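Vamura Transfer Window Corpus

Data card and README, release 2

Summary

The Vamura Transfer Window Corpus is a collection of more than 3000 short news items concerning the movement of professional soccer players between clubs. Each item has been read and labeled for the kind of claim it makes, the source it relies on, and the stage of the transfer it describes. The corpus is intended for research on rumor, attribution and hedging in sports reporting.

The corpus is maintained by the Drarelden Sports Language Group. Questions about its content should be addressed to the maintainer, Pei-shan Liao.

Contents of the release

items.csv – one row per news item, with headline, body text, publication month and outlet code
labels.csv – final labels, keyed to item number
labels_raw.csv – the separate labels of each annotator before adjudication
guide.txt – the annotation guide
outlets.csv – outlet codes and outlet type (national, regional, club site, supporter site)
images/ – pictures used in this document

All text files are encoded in UTF-8. Fields are separated by commas and quoted where necessary. Missing values are left blank. The outlet code is stable across releases, but item numbers are not, and users who worked with release 1 should match items by headline and month.

Source material

Items were gathered during the summer and winter transfer windows. Only items written in English were kept. Match reports, injury updates and contract renewals were removed unless they also contained a claim about a possible move. Items that reproduced another outlet's text with no change were treated as duplicates, and only the earliest was retained. Where the text was repeated with a new headline, both were kept and the later item was marked in the column named "reprint".

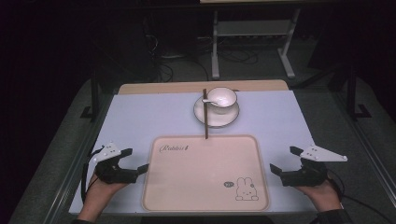

Reprints deserve particular attention. A single claim by one outlet may be repeated by many others within hours, often with the hedge removed. Users who wish to study how a rumor spreads should keep these items. Users who train a classifier should place all items sharing a value in the column "claim_group" on the same side of the split, as the results will otherwise be too favorable.

Labels

Every item carries three labels.

Stage. The point the transfer is said to have reached. There are nine values: interest, scouting, contact, offer, offer rejected, fee agreed, medical, completed, and collapsed. When an item mentions several stages, the latest one asserted by the writer is used.

Attribution. Whether the claim is credited to a named outlet, a named person, an unnamed source, social media activity, or no source at all. A player liking or following an account is labeled as social media activity even when the writer presents it as a statement of intent.

Certainty. A scale from 0 to 8, where 0 is an open denial and 8 is an official announcement. The scale records the writer's wording. It does not record whether the transfer took place.
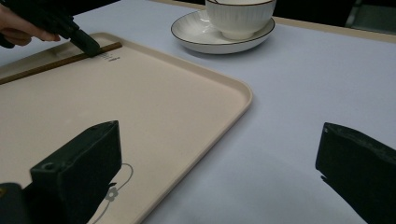

Figure 1. Tray on a pale tablecloth, with a chopstick near its upper edge.

Annotation procedure

Annotators were recruited through the Lulley reading program and worked from the written guide. Each item was labeled by two persons working separately. Disagreements were settled by a third reader, and the reason was noted in labels_raw.csv. Most disagreements concerned the line between "interest" and "contact" – phrases such as "keeping tabs on" and "in the frame for" were read differently by different annotators until section 2 of the guide was revised in August.

Annotators were asked not to look up the outcome of a transfer before labeling an item. It was not possible to enforce this for well-known players.

Known limitations

Coverage leans heavily toward large English clubs. Women's soccer is present but scarce, and the lower divisions appear mostly through regional outlets. Loan moves are underrepresented in the winter material. Transfer fees are given as printed, in the currency of the original item, and have not been converted or checked. 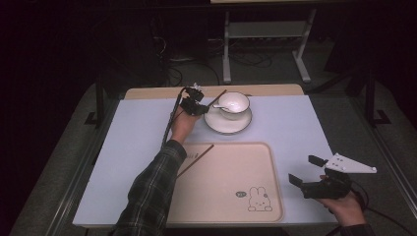

Figure 2. Cup and saucer, with a beige tray in the foreground.

Permitted use

The labels and the guide may be used for research and teaching with credit to the maintainers. The body text of the items remains the property of the original publishers and may not be redistributed. The corpus must not be used to set betting odds or to generate transfer stories for publication.

Requests for removal of an item will be honored in the next release. Please state the item number and the release in which it appears.

Changes since release 1

The "reprint" and "claim_group" columns were added.
The stage value "collapsed" was separated from "offer rejected".
Items held under the Thibodeau archive agreement were withdrawn when that agreement ended.
Several outlet codes that pointed to the same publisher were merged.

Citation

Liao, Pei-shan. Vamura Transfer Window Corpus, release 2. Drarelden Sports Language Group.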